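Stiltura opens its table-clearing planner to other workshops

Software

The small software house Stiltura has released the planning part of its table-clearing system, together with the test records which were used to tune it. The package is called Plistberg and it can be downloaded from Saturday. It decides in what order a robot arm should take things off a table, and from which side it should reach for each of them.

The work began in March with the arm maker Bemovo, whose customers run canteens and day nurseries. Their complaint was always similar. The arm could lift a cup standing alone, but it became slow or stopped completely when the cup stood on a plate and had cutlery in it.

"The old version treated every object as a separate task," said Carys Foulkes, who leads the planning group. "It wanted to take the plate first, because the plate was the biggest thing it could see. Then it discovered that the plate was carrying everything else."

Plistberg keeps a simple list of what rests on what and what is inside what. The list is made again after each movement, so a spoon that has slipped does not spoil the rest of the plan. If the software is not sure about a relation, it asks for a second view before the arm moves. This costs time – the group admits it – but it can be switched off in the settings.

In the last round of tests the group ran 191 arrangements of tableware. The planner found a workable order in all but 49 of them. Most of the failures had to do with thin, pale objects against a pale background, where the perception module gave a wrong outline or no outline. Zulmira Coelho, responsible for perception, said that her part is now the weaker one and that a new edge filter is being prepared.
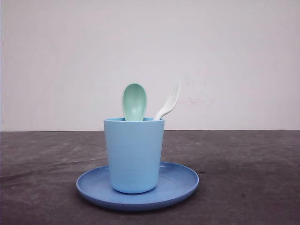
Issue 40

A spoon and a fork in a cup, with the cup on a plate, is one of the arrangements the planner has to solve. It may clear the cutlery first or lift the cup with its contents, depending on the grip that is available. The white fork is the harder of the two for perception, as its tines come close to the colour of the wall.

Price: the planner is free for schools and for workshops with one arm. Other users pay 1,000 euros per year, with support by e-mail included. A version for two arms is planned, but Foulkes did not want to give a date.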